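Skakitville Community Garden
Minutes of the general meeting, April 2019
Held in the back room at the Trerkier Street library

Present: Ruth Mellor (chair), Genji Sasaki, Shota Miyazaki, Ebenezer Antwi, Genji Kudo (minutes), and a wonderful turnout of members. 38 signed the sheet, which is our best ever!
Apologies: the Onishi family

1. Minutes of the last meeting
Accepted with one fix. The new compost bays are on the north fence. Genji S. would like it known that he built them there on purpose.

2. Money
Ruth reported $767 in the account after the seed order was paid. The seed swap did really well and we still have the float from it. The water bill has not come yet. Agreed to hold $500 back until it does and to look at the rest under item 5.

3. Plots
All 27 plots are taken and there is a waiting list, so we are officially a full garden. Two people on the list asked if they could share a plot for the season. Everyone liked the idea. Ebenezer will call them and walk them through the rules (paths kept clear, no mint in open ground, hose coiled after use).
Plot holders who have not dug over by the end of the month will get a friendly phone call from Ruth. Shota said the soil on the low side is still heavy and asked that people go easy there. Agreed, low side plots get extra time.

4. Tomatoes and peppers
Shota brought trays of seedlings and they look terrific, stocky and dark green with no legginess at all. He started them under lights in his basement and potted them on once. The Ballix cherry tomato came up best, the yellow pear was patchy, and the hot peppers are slow but getting there. Members can take up to four plants each. Please bring the pots back!

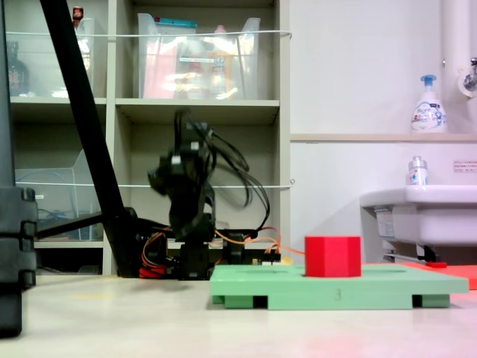
Plot markers came up next, and this got the liveliest talk of the night. The old painted stakes have faded so badly that visitors keep picking from the wrong beds. Ruth wants the new numbers raised from the surface so they can still be read once the color goes, like the dark 3 on the front edge of the mint-green platform. Ebenezer asked for the same sort of dark on pale green, and most hands went up for that. Genji S. held out for white on black and was outvoted with good cheer. Ebenezer will make one trial marker for the herb bed and we will see how it looks after a few weeks outdoors.

5. Spending
Agreed to buy a second hose reel and a replacement tap for the far end. Shota to get prices. A request for a bench was put off until the water bill is in.

6. August supper
Yes, we are doing it again! Long tables down the main path, everybody brings a dish with something from their own plot in it. Genji K. to ask the library about borrowing chairs. Ruth offered her big soup pot. Corn to be ordered from the Onishi farm stand if ours is late.

7. Any other business
A pair of gray gloves was left in the shed. Ask Ebenezer.
The shed door sticks in wet weather. Genji S. will plane the bottom edge.
Thanks to Shota for the seedlings, with loud applause.

Next meeting to be held in the garden if the weather is good, otherwise same room.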